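Zudico opens orders for hand-held gripper kit

Zudico has begun taking orders for a hand-held gripper kit aimed at small automation teams that want to record manual tasks without buying a robot arm first. The kit is called Grenum and ships from the firm's Prinorport workshop in March.

The base kit weighs 914 grams and comes with 2 sets of finger pads, a camera mount and a charger. Opening width is 143 mm. Zudico gives a service interval of 400 hours for the linkage, after which the bushings should be checked for play and replaced if needed. Spare bushings are sold separately.

Noémie Dhillon, product lead at Zudico, said most of the work since the trial units had gone into the pads. "Flat trays and blocks were never the problem. Thin-walled plastic was, as it bends before you have a proper hold on it."

Kowalchuk, a contract packing firm, has been using two trial units on clear plastic containers and similar parts. Its line engineer, Laurier Gosselin, said the screw-on pads were quick to change but that the grip felt heavy towards the end of a long session.

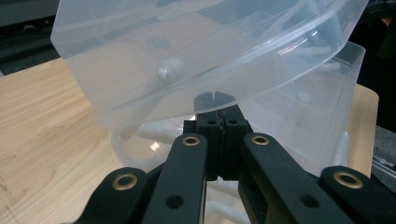
Recordings are saved in an open format and can be trimmed on an ordinary laptop. A software licence is included for the first year – after that it is charged per seat. Zudico has not yet set a price for the renewal.

A left-handed version is planned. Orders placed now cover the standard version only.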